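Laundry, cables, and my sister's very fair question

17 Mar 2026

My sister Mitali called me last week while she was folding fitted sheets, which she hates more than anything in the world, and she asked me the question I get at every family dinner: "So when is one of those things going to do this for me?"

I've been spending my evenings on a two-armed tabletop setup for a while now, and I still don't have a good answer for her. I gave her a long rambling one over the phone and she put me on speaker and kept folding. So I'm writing it down instead.

First, the part that makes me hopeful. A pair of small arms can do a lot more than they could when I started reading about this stuff. Give them a washcloth flat on a table and they can fold it in half, then in half again, and it looks pretty decent! Rezaul Jayawardena, who I trade messages with most nights, has his folding dish towels and he gets a good fold on most tries. Not a fast one. He told me five minutes for a towel on a bad day, and he has started making tea while it runs.

But a washcloth is a friendly thing. It lies there. The chore I really want gone is the drawer of cords. Everybody has one. Ours has chargers for phones we gave away years ago, and a camera lead I'm afraid to throw out. Last May I decided that would be my project: two arms, one table, a mess of cables, sort it out please.
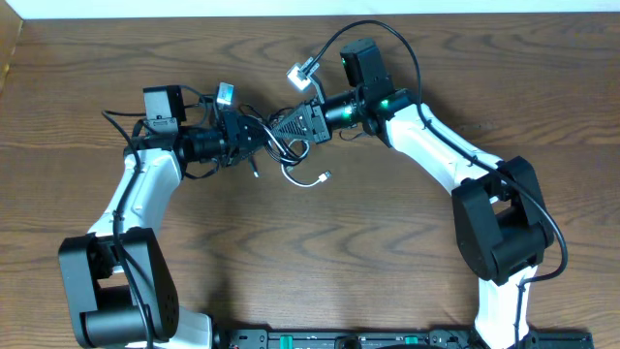
Cables are awful. A cord doesn't have a shape, it has whatever shape it felt like that morning, and when you pull on one end the other end goes somewhere you weren't looking. You and I do it by feel. We give a little tug, we notice it's stuck, we let go and poke at the loop with a thumb. My grippers have no thumb and they don't notice much. They close, they pull, and if the knot gets tighter they pull some more.

The other trouble is the handoff. Passing a plug from your left hand to your right is so easy that you've never once thought about it (I hadn't). For two arms it means both of them have to agree on where that little plug is, and be right, and not bump each other on the way in. I ran the same handoff 60 times over one long weekend and wrote the results on the back of a pizza box. It worked on eight of them. My husband asked if eight was good. I said it was eight more than the weekend before.

I do know people who get real use out of arms at work. Khanyisile Mahlangu runs a packing line at Prametti, where they box up bathroom fittings, and she has one that puts lids on trays all shift long. She loves it. She also told me that the day they changed to a slightly softer tray, the whole thing fell apart and her crew went back to doing it by hand until somebody came out to fix it. The lid goes in the same spot every time, that's the deal. My kitchen would never sign that deal. In my kitchen there's a cereal bowl in a new place every ten minutes and a cat walking through it.

Then there's money. I've put almost $500 into spare parts alone, and that's after being careful. You could buy a lot of cable organizers for that. You could pay my nephew to do the drawer every month until he leaves for college, and he'd do the fitted sheets too if you threw in lunch.

So what did I tell Mitali? That I think simple folding on a clear table will get good enough for regular people first, and that somebody will sell it for too much money, and it'll be slow, and some of us will buy it anyway. Dishes after that maybe, the sturdy ones. Fitted sheets I would not bet on. She said, "What about the cord drawer?" and I changed the subject.

I'm going to try slower pulls next, and a pause in between so the cord can settle before the arms look again. Rezaul thinks I should quit the mixed pile and stick with one kind of cable until the handoff gets better. He's probably right, but I already dumped the whole drawer into a shoebox and my husband wants the shoebox back.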